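Blue drive tray won't slide all the way in – what am I missing?

nestb_tinkers
Posts: 12

Okay so I've been slowly turning an old gray desktop chassis into a box for backups, and I'm stuck on the drive tray. It's the blue plastic kind, and mine stops a finger's width short of where it ought to sit. I've had it in and out all afternoon on the table by the window and I'm starting to take it personally.

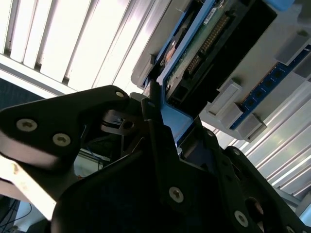

I bought the chassis used from a guy clearing out an office, no manual, no box of screws, nothing. The drive I want in there is an 800 GB one that came out of my last machine. Nothing rattles, nothing looks snapped. It goes in nice and easy and then it just stops, like it's hitting a little wall. Do I push harder? I really don't want to push harder.

Thanks in advance! – Nest

---

plurkeo_fan
Posts: 1,206

Don't push harder. Pull the tray, take the drive out of it, and try sliding the tray in empty. If it goes home empty, your drive is sitting wrong in the tray. If it still stops, it's the rails or the tray.

Also is that green board with the gold pins right there in the tray area? Keep your fingers off the pins while you're doing all this. I got careless with a row like that years ago and spent a whole evening straightening one with a sewing needle.

---

JanelleM
Posts: 265

Hi Nest! I had a tray do exactly this and it was the side pegs. Mine had four little metal pegs that poke through the plastic into the drive's screw holes, and one had backed out so it was catching on the rail. I pressed it back in with my thumb and the thing slid in like butter. Check all of them, even the ones that look fine.

And if one of yours is missing, a short drive screw with a flat head will do the job, as long as the head doesn't stick out past the plastic.

---

regis_t
Posts: 800

I'm going to disagree with Janelle a bit. Please don't put random screws in there. A screw that's too long can go into the drive where it shouldn't, and then you have a much more expensive problem than a stiff tray. Replacement trays are cheap, just buy one.

Before buying anything though, spread the tray a little when you put the drive in, then let it close on its own. Those plastic frames take a bend if they've been sitting empty for years. Mine (different make, also blue) was bowed out just enough to jam.

---

JanelleM
Posts: 265

Régis, I said SHORT screw! I've run mine that way for ages. But sure, if you don't have a bin of leftovers to dig through, buy the tray.

---

regis_t
Posts: 800

You did say short. I've also met people who think every screw is short :)

---

nestb_tinkers
Posts: 12

Okay, update. Tried it empty like plurkeo_fan said and it still stops, same spot. So not the drive? I looked for pegs and I have all of them on one side, and on the other side I can't tell, there's so much dust packed in there. And yes, the board with the gold pins is right there and it makes me nervous every time I reach in.

---

doaa_m
Posts: 265

Dust! Clean it before you spend a penny. Soft paintbrush, a dry one, and go along the rails – both sides, top and bottom. I wouldn't use the vacuum that close to a board, but people do argue about that.

Also, dumb question, is the tray the right way up? Some of them will go most of the way in upside down, and it feels exactly like what you're describing.

---

plurkeo_fan
Posts: 1,206

Not a dumb question at all, I was about to ask the same thing. Look for the side with the latch or the squeeze tabs and compare it to the opening.

I do use a vacuum, for the record. Small nozzle, held well back, never had a problem.

---

doaa_m
Posts: 265

And I still wouldn't!

---

nestb_tinkers
Posts: 12

Brush it is, I've got one left over from painting the bathroom trim. I flipped the tray over and it goes in even less, so I guess it was the right way up the first time. Going to clean the rails after dinner and try the spreading thing too. Régis, if I end up needing a new tray, is there a way to tell what fits without a model number?

---

regis_t
Posts: 800

Look for a molded part number on the underside of the plastic, usually tiny. Put a flashlight on it from the side and post what it says.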